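Kekamora: Coasters for a Small Table
Student project report, Product Design, second year
July 2023

1. Background

Our group had to choose one everyday object and study how its shape changes the way people use it. We chose the coaster, because it is cheap to test and everybody in the student house already uses one, or should use one. We named the project Kekamora. The workshop time was given by Stareck, a small wood shop near the campus, and we worked there during June.

2. The design

We wanted a coaster with openings, so that water from a cold glass has a place to go. The first sketches had only straight slots in rows. They looked like a drain cover. After some discussion we arranged the openings as a cat: a face with two ears and two small eyes, then three slots on each side of a middle strip. The corners of the square are rounded, which makes the coaster more comfortable to pick up.

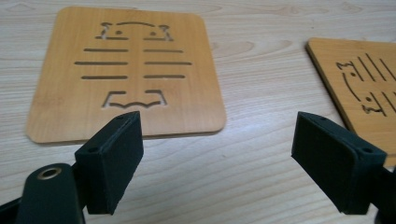 The middle strip gave us the most work. In our early samples it was too narrow and it broke when we pressed on it with a thumb. We made it wider and then shortened the upper slots a little - the longest ones are now in the middle row.

3. The test

We asked 29 students to use the coasters for nine days and to fill in a short form. We received some 161 comments. Most of them were about the cat, and fewer than we hoped were about the water. Several people wrote that a cup with a small foot does not stand well over the slots. Two persons turned the coaster so that the cat faced them each time they sat down.

4. What we would change

The eyes are difficult to clean, so we would make them bigger. We also did not measure how much water stays under the coaster - this should be done before a next version. The Pongsiri oil we used for the finish needs a longer drying time than we planned.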